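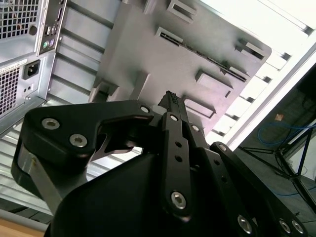

Gripper at the gray panel on the open side of a computer tower.

Call a jam a jam

By Siebe Lambrechts
2018-09-04

In February a robot arm at the Stidberg refurbishing shop pushed a fingertip into the side of a computer tower and kept pushing. The panel bent, the arm faulted, and the operator cleared the fault and ran the cycle again. He did that 5 times before he walked over to look. The log shows every one of those events under the same code, 3222, which the manual lists as "position not reached."

I have worked on cells like that one for most of my career, and I think the code is the real problem. A person reading "position not reached" assumes the arm stopped short. He presses reset and the arm tries harder. In this case the arm was already touching something it should not have been touching, and the controller had the motor current to prove it. It measured the contact and then reported it as a positioning error.

The shop's first response was to blame the operator. Li-hua Lui, who wrote the incident report, did not go along with that, and I agree with her. He followed the card taped to the cabinet. The card said to reset.

The second response was to lower the force limit from 600 to 400 on the controller's own scale. That helps with bent panels. It does nothing for a hand. If someone reaches in to straighten a part while the arm is paused on a 3222, the next reset starts the motion again from wherever it left off. Aigars Kuusk raised this in writing before the incident and was told the guard door made it unlikely. The guard door was open when the fifth reset was pressed.
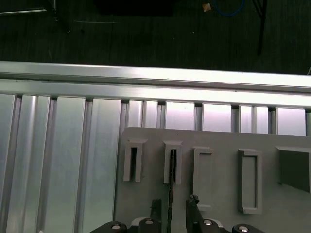

Row of holders on the gray plate, with a thin black rod between the gripper fingers.

Fine work makes this worse. With narrow slots and thin parts, the difference between a good insertion and a collision can be very small, so crews get used to nuisance faults and clear them without looking. I have done it myself.

My proposal is simple. Contact should have its own code. That code should not clear from the panel. It should need a key at the cell, a retract move at low speed, and a closed door before the cycle can start over. Man-lok Yen tells me the change would slow the line, and he is right. I would still take the slower line.

Stidberg has replaced the card. The controller still says 3222.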